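Home | About | Gallery | Workshops | Shop the Trays | Contact

Search this site Go

Trays, Plates and a Lot of Spoons: the Winter Gallery

Hi all, Katherine Puma again! I've finally sorted through the tray pictures from December, and there are more than I thought (I always say I'll stop at a handful and then I don't). One has gone up on this page and the rest will follow as I get around to trimming them. In the meantime I wanted to write down a few things about tray setting, mostly for the people who came to the Sedville workshop and went home with my terrible handwriting on a card.

If you're new, I run a small class on laying a tray. Breakfast trays, tea trays, supper-on-the-couch trays, the kind you carry up to somebody with a cold. I started it in my own kitchen and it has grown into a regular thing at the Fogh room, which has good tables and a sink you can get a big tray into. I love that sink more than is reasonable.

About the trays

I get asked about these more than anything else. I like a wood-grain tray with rounded corners and a bit of a lip. The rounded corners don't catch your sleeve in a doorway, and a lip saves you when the teacup starts to wander. My own everyday one is an old Oltton that I picked up at the Zaslow flea market along with a box of napkin rings I have never once used. It has a scorch on the underside from my gas burner and it still comes out most mornings.

Size matters more than people expect! A tray that looks sensible on the shelf turns into a boat once you've got a bowl and a glass on it and you're heading up the stairs. Hold it at your waist in the store, elbows in, and walk a few steps. Yes, people will look at you.

About the plates

White, shallow, with a raised rim. I've tried the pretty painted ones and I keep going back. A raised rim means you can put something a little saucy on the plate and carry it without praying, and plain white goes with every tray I own. I do keep two blue ones for my sister, who says white plates make her feel like she's at the dentist.

I usually start with the plate off to one side and the tray bare. You get to look at the space you have before you start filling it up, and you notice that you don't need the second saucer. Then the plate goes on, then the cup at the upper right (upper left if you're a lefty, and please do swap it), then the spoon, and the napkin wherever it fits.

The pictures

First up, the tray before anything goes on it. I do like them at this stage.
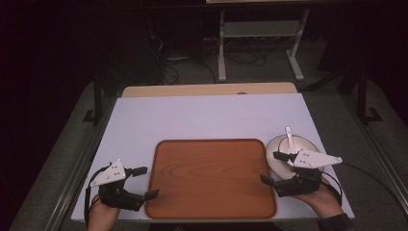
Empty brown wood-grain tray on the pale lavender board, with the white plate and white spoon over to the right.

I'm very fond of that pale lavender against the reddish brown. If your table at home is dark, try a light cloth or a sheet of poster board under the tray when you practice. It makes it so much easier to see whether things are sitting straight, and I've turned a few doubters around with that one.

More to come: the tea tray with the lemon dish, the supper tray (soup, obviously), and the one where I tried to fit a whole pancake breakfast on the Oltton and had to take the syrup up in my cardigan pocket. I was finding sticky spots for a week.

If you were at the Fogh room and took some pictures of your own tray, send them over! I'd love to put them up next to mine, wobbly napkin folds and all. Tell me what you served on it too, I'm nosy. The next class starts at 10 in the morning, same room, and you can bring your own tray or borrow one from my stack.

Contact Katherine | © Katherine Puma, all pictures and text | Back to top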